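Bench cell gallery: what we're asking for next year

Put together quickly before the budget round closes, so forgive the gaps. Mudassar Chaudhry wanted something people could scroll through instead of the spreadsheet. The spreadsheet still exists, ask him for it.

Short version. We have one arm cell doing small gear parts. We want to keep it going and add the bits it has been missing since November. One big line, lots of small ones.

What's on the list

Gripper fingers, spare pairs. Padded and plain. Quote in from Kotent, valid to the end of the quarter. We'd buy 17 pairs, which gets us the price break. Lead time not great, so this goes in first.

Replacement pads only. Cheaper than whole fingers if the glue holds. Sindotia will send a sample strip, not arrived yet.

Lighting. Diffuser panel plus a dimmer. Bright metal washes out on the wrist camera and then the pick point wanders. 237 pounds all in, from Ansari. Smallest line with the biggest gain if you ask me.

Bench mat. Dark, matte, cut to size. Under 100 pounds, could come out of consumables if finance prefer.

Test parts. Gears, pins, discs, mixed bag of 200. Prilurari do these by weight, and they'll take back what we dont use.

Second arm. Not this year. Leaving it in so it doesnt get forgotten. Needs floor space, guarding and a proper risk assesment, none of which is costed.

Service contract. Renewal is due, same terms as before. Two visits. Mudassar thinks we can drop to one, I'd rather keep both until the new fingers have been run in.

Training. Two places on the operator course. Travel not included, we'd share a car.

Still to be settled: who holds the spares, and whether pads count as equipment or stores. Matters for the code on the order form. Would like it sorted before anything is placed.

Gallery

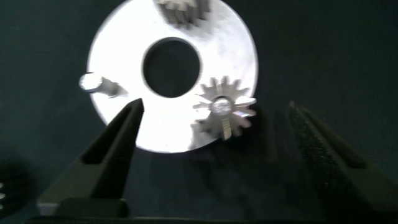

Small Parts Handling Team, Workshop Engineering

Wrist camera view. Silver disc with the big centre hole, gear on the right of it, pin over on the left, second gear up top and well blurred. Note how white the disc face comes out, see lighting line. Speckled pad is on the right-hand finger, same style as the padded pairs we'd order.

Comments on the list to Mudassar by Tue 23 January please. After that it goes up as it stands.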